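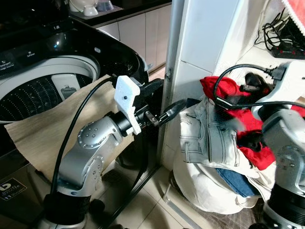
Wustis at work: one gripper in the red, the other pointing at the jeans.

Have you ever been told to put your washing in the machine and thought, couldn't a robot do that? Me too. So I started building one! It's called Wustis, and it has two arms, a lot of screws and no head for doing sums in a hurry.

Let's start with the arms, as they're the best bit. Hold your own arm out in front of you and bend it. You've got a shoulder, an elbow and a wrist, and Wustis has joints too. See the black rings on the silvery-grey arm? Those are the parts that turn. Inside each joint is a motor, and each motor only knows how to do one thing, which is spin one way or the other. To reach forward and pick up a sock, lots of them have to turn together by just the right amount. You do this all day long without thinking (try scratching your nose very, very slowly and feel how many bits of you move).

At the end of each arm is a gripper. It's a bit like a hand, only with two fingers that slide together and apart. Pinch your thumb and first finger together and you've got it. Now try picking up a jumper using just that pinch -- tricky, isn't it? You can do it, but the jumper flops about all over the place.

The white blocky piece at the wrist was made on a 3D printer. A 3D printer squeezes out melted plastic in thin layers, one on top of another, like icing a cake very neatly. My first go at that piece came out too small and the screws wouldn't fit. The next one snapped. I kept both of them on the shelf above my desk, and I still like looking at them.

So why is laundry hard? Think about a mug. A mug is the same shape today as it was on Wednesday. Now think about a pair of jeans. Drop them on the floor and they make a lump. Drop them again and they make a completely different lump! A robot has to work out where the edge is, which bit belongs to the jeans and which bit belongs to the thing underneath, and where to pinch. Bright colours can help a camera tell one thing from another. Dark blue under light blue is much harder work.

Then there's the machine itself. This one opens at the top, so the clothes have to go up, over the rim and down into the drum. Going up is the part I find scary to watch, as a trouser leg can catch on nearly anything.

How does Wustis learn? By practising, same as you did with shoelaces. I keep a notebook called the Rirnenance book (don't ask me how to say it) and I've written down 521 goes at picking things up. More than 80 of those were with the same old towel. Poor towel.

You can try being a robot at home. You'll need a friend and a pile of clean clothes.

Put on a pair of thick gloves. Shut your eyes. Your friend tells you where to move, using only these words: up, down, left, right, forward, back, pinch, let go. See if you can get 7 things into a basket. Then swap over.

Real washing machines and real robot arms need a grown-up with you, always. Motors can nip fingers.

Next time I'll show you how I make the fingers less slippery. I've got rubber, I've got glue, and I've got 2 odd socks ready for testing.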